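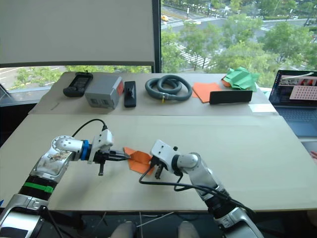
Thursday, 10:20. Paper folding on the two-arm table, second week. Working on the handover, meaning the stretch where both grippers have hold of the sheet and one of them has to let go without the other losing the crease. Orange paper again, folded to the pointed shape, left gripper on the left edge and right gripper coming down at the other side. The left wrist is the one with the blue ring collar, and in these notes "blue" means that arm. The cable at the blue gripper goes up in a loop and back in, and I want that loop looked at before we do anything with more wrist turn in it. See cable section.

Settings at start of day
Same as Mamta left them. Speed 27 percent on both arms. Grip force at the low setting, the one we labeled "paper" in the config. Table height not touched. Camera not touched. Shakya control script, the branch with the wait states in it, not the main one. If you pull main you lose the waits and the right arm goes early, which is what happened to Vandana on the last session.

What we are trying to fix
The first diagonal fold is fine. The second fold is fine if the sheet went down square. The third is where it goes wrong. By then there are enough layers on one side that the fingertips close on a stack, and on the other side they close on a single layer, and the same grip setting does different things to each. On the thick side it holds. On the thin side the paper slides out toward the fingertips a little at every move. After two or three moves it is hanging on by the corner.

Vandana Thakur thinks it's the fingertip surface. I think it's mostly the approach angle. We may both be right. Plan was to change one thing at a time and write it down.

Morning runs
First batch, nothing changed, to have something to compare with. 6 folds tried. Four got to the end of the third fold. One lost the sheet at the handover, blue side. One finished but the point was badly off center and I would not call it a fold.

Second batch, right gripper coming in lower, with the fingers closer to flat on the approach. Same number of tries. Five got to the end. The one that failed was a different failure: the right gripper touched the table first, the arm went into soft stop, and the sheet was left in the left gripper. Restart took a while since the arm would not home until I had lifted it by hand. Note for everyone: support the forearm before you clear the soft stop. It drops.

So the lower approach is better, but there is very little room under it. The tabletop isn't level from one side to the other. I put the straightedge across and there is a gap in the middle that you can slide a sheet of card through. We have been teaching positions as though the table were flat. I shimmed the right side with two strips of card under the top and taught the touch-down point again. Has held so far.

Cables
The one on the blue side has enough slack for what we do now. If the wrist goes past where it goes in fold three, I don't trust it. Mamta Chaturvedi has some spiral wrap at home and is bringing it. The right side one hangs low, down toward the table, and on one of the morning runs it dragged over the loose corner of the sheet and moved it. I didn't see it at the time. I saw it later in the playback, and only because I was looking for something else. Tied it back to the forearm with a hook and loop strap for the afternoon. Needs a proper clip. The Clirner clips we have are too wide for this cable and it slips through.

Paper
Using up the orange. The pack was 200 sheets and we are well into it. It has a coated feel on one face and not on the other, and the grippers hold better on the uncoated face. This wasn't in anyone's notes. From now on uncoated face down at the start, so the outside of the third fold is the uncoated one. Please write which way up you loaded it. I have been loading without looking, so the first batch this morning can't really be compared with anything. I'm leaving the numbers in anyway.

Tried a green sheet too, from the thinner pack. It crumpled at the first handover. Thinner paper is not worth anyone's time until the grip setting can change partway through a fold.

Don't store paper by the window. The sheets from the top of the stack had a curl to them after lunch and I had to go further down to find flat ones.

Afternoon, 2:15
Fingertips. Stuck a thin strip of rubber from the Lirberg sample sheet on the lower finger of the right gripper only. Left gripper left bare for comparison. Card shims in, cable strapped, uncoated face down, lower approach on.

First try: the paper wouldn't let go. The gripper opened and the sheet stayed on the rubber and went up with the arm. Same on the second. Added a small sideways move on release, 6 mm along the crease direction before lifting. That peels it off. After that change it ran clean through the third fold four times in a row, and then I stopped because the laptop wanted to restart.

The sideways move does scuff the crease slightly. You can feel it with a fingernail. It doesn't matter for this shape but it may when we get to anything with a pocket in it.

Vandana gets her point about the surface, then. I still want the bare fingers tried again with the shims in, as we never ran that combination.

Wait states
Moved the wait at the handover from a fixed time to a check on the left gripper's reported position. If it reports closed to within the tolerance, the right one opens. If it doesn't, both hold and it prints a line. It printed the line once, correctly, with the sheet only half in. With the old fixed wait that would have been a dropped sheet. The tolerance is a guess. Somebody with more patience than me should plot the closed position for one, two and four layers and pick a number from that.

I have put this in the branch but not merged. Variable is called handover_tol and it's near the top.

Things left undone
Bare fingers with shims.
Clip for the right cable. Ask at Bukham's counter whether they sell singles.
Log of which face is down. I put a column in the sheet, please fill it.
Screws on the right gripper housing: one was a quarter turn loose. Tightened. Check the others, I only did the ones I could reach without taking it off.
The shims are card and will pack down. Should be replaced with something that doesn't compress. There is aluminum strip in the rack under the bandsaw, unclaimed as far as I know.

5:40. Arms parked and powered off at the strip, laptop logged out. The rubber strip is still on the right finger. If you take it off, take the sideways release move out of the script too, or it will drag the sheet off its mark.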